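Part-time helper wanted for my toddler playgroup in Warwood

Hi! I'm Noelia Ibarra and I run the Cotatis playgroup, two mornings a week, in the big downstairs room on Alard Street. We're a small bunch (mostly two- and three-year-olds, plus whoever's little brother got carried in that day) and I need another grown-up with a good back and a lot of patience.

The job is mornings from 8:30 to 12:30. You'd help me set up, sit on the floor for a good chunk of the morning, pour a great deal of juice, and read the same truck book until you can say it in your sleep. I do the parent emails and the bills, so you're off the hook there. We keep the toys very plain — blocks, scarves, pots, water — and I like to put out just a couple of things at a time and let the kids decide what they're for. 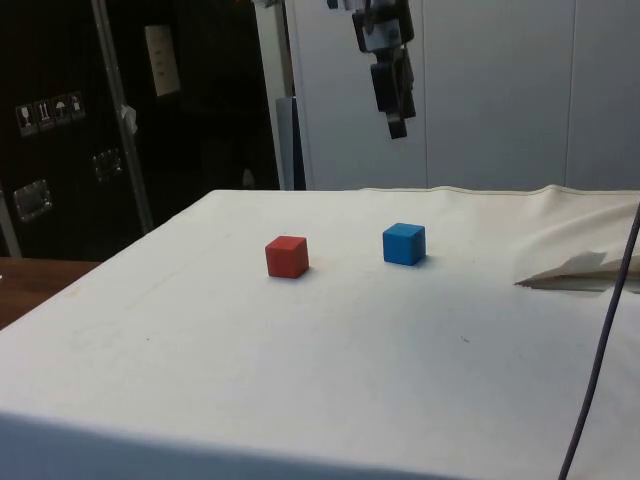
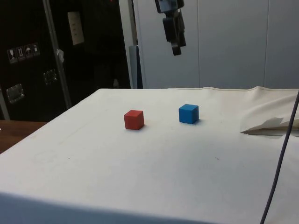
Red and blue, on the cloth.

You don't need a teaching degree. I'd love it if you've spent real time with kids under four, whether that was a daycare job or a houseful of cousins. A first aid card is a must, and so is a background check, but I pay for the check and I can point you to a class for the card. Spanish would be wonderful! Several of our families speak it at home and I'm the only one who can chat with the grandmas right now.

Pay is $222 a week, and you get the school holidays off. Anqi Meng had this job before you and is moving to Llorente to be near her sister, so she'll stay on for your first 2 weeks and show you where everything lives (including the good mop).

We're holding an open morning on Sat 9 February if you'd like to come meet us first. Otherwise just write me a few lines about yourself and drop them in the mailbox at 40 Alard Street, or catch me at pickup. Please put a phone number on it, and tell me which mornings you can't do.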